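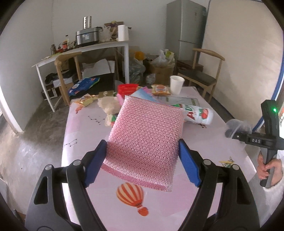 Week 4: Knits, nets and weaves (printed textiles next time)

Reading: Agbeko, chapter on loop structures. Skip the bit on dye lots, we do that in April.

Weave = two sets of threads crossing. Warp runs long, weft goes across. Little stretch except on the bias.

Knit = loops pulled thru loops. Stretches, recovers, can run if a loop breaks. Weft knit (sweaters) unravels, warp knit mostly doesnt.

Net / mesh = open structure, can be knotted or warp knitted. Diamond-shaped openings are common, they pull narrow one way when you tug the other. Kitchen scrubbers, fruit bags, sports bibs.

Print vs structure: a printed motif sits on the cloth, a woven one is part of it. Check the back!!

Terms to know: wale, course, selvage, gauge, denier

Lab: swatch set from Stoluvine, 10 per pair. Pull each one both ways, write down wich way gives more. Dont cut the Nesari samples, Dwayne Esposito needs them back.

Quiz covers weave + knit only. Bring a hand lens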